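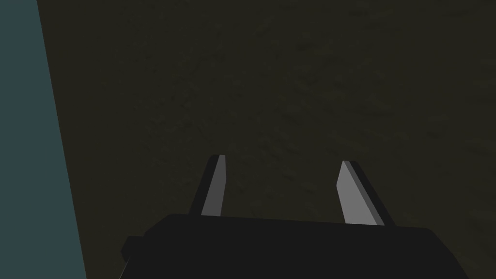
Hello all, I have now finished my trial of the Prullholm simulation kit, and because several people on the list asked for it, I write my impressions in one message. The kit gives you a simulated arm, a two-finger gripper, a camera that rides behind the gripper, and a small set of starting rooms. I used the lowest rendering level for everything, as my computer is old. At this level the gripper is drawn with plain flat shapes: the body is almost black, and only the inner faces of the fingers are light gray. For my purpose this is good. With the fingers open over the dark olive surface, those two pale faces are the brightest thing in the view, and a simple threshold is enough to find them. The surface has a weak mottled texture and the fingers throw no shadow on it, so if your method needs shadows to judge the height, you should test one of the higher levels before you pay.

I answer below to the questions from Krishnamoorthy D'Souza.

Krishnamoorthy D'Souza wrote on 18 March 2018:
> Thank you for the short note about Prullholm. We are comparing it
> with the Brorkovik package for our student lab and we have to
> decide before May. Three things are not clear to me from
> their page.
>
> 1. Can the gripper opening be set as a number, or is it only
> open and closed? The page says "full control", and I do not
> trust such words.
>
> 2. How does the wrist camera behave when the arm is tilted? In
> the Brorkovik package the view jumps when the wrist turns
> quickly, and the students lose their orientation.
>
> 3. Is the license per seat or per machine? We have 14 machines
> but 70 students.
>
> If you have the time, please also say something about the
> installation. The last time it took us a full afternoon.

To 1. Yes, it is a number. You send a value between zero and one, and the fingers go there and stay. I tried many values in between and I had no trouble, except very close to zero, where the fingers sometimes shake a little if they have nothing to hold. The manual mentions this on the page about contact settings. If you make the contact step smaller, the shaking goes away, but everything becomes slower. I left it as it was.

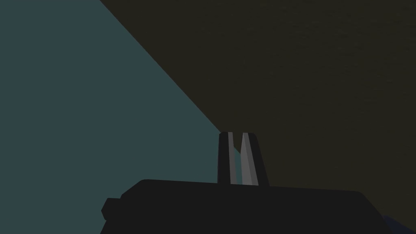
To 2. The camera is fixed to the wrist, so when you tilt the arm, the gripper stays in its place in the view and the rest of the world turns. I have not seen a jump, also not with fast turns. My complaint is a different one: there is no horizon mark and no small axis drawing in the corner. After a long tilt it can be hard to say what is the table and what is the background, and a beginner will feel lost. You can open a second window with a camera from the side. I would do this for the students from the first day, even if the frame rate suffers.

To 3. It is per machine. I wrote to Rurley, who sell the kit here, and they confirmed it by mail. For a school it does not matter how many people sit at the machine. The price I was given is 444 for one machine, without tax, and it includes updates for one year. They did not want to tell me in writing if there is a discount for more machines, so please ask them directly.

About the installation: it went well, but not at the first try. The installer looks for an older version of the Cha library and stops without a clear message if it finds a newer one. I put the older version in a separate folder and gave the path by hand, and then it finished before my coffee was ready. Rurley know about this problem. They have a corrected installer, but one must ask for it.

What I did not test: the gripping of soft objects, the connection to a real arm, and the recording tool. The recording tool costs extra and my trial did not contain it. If somebody on the list has used it, I would be glad to read how large the files become - my disk is nearly full already.

I still have the configuration files from the trial and can send them to anybody who wants them. Please write to me directly and not to the list, as the list removes attachments.

With kind regards to all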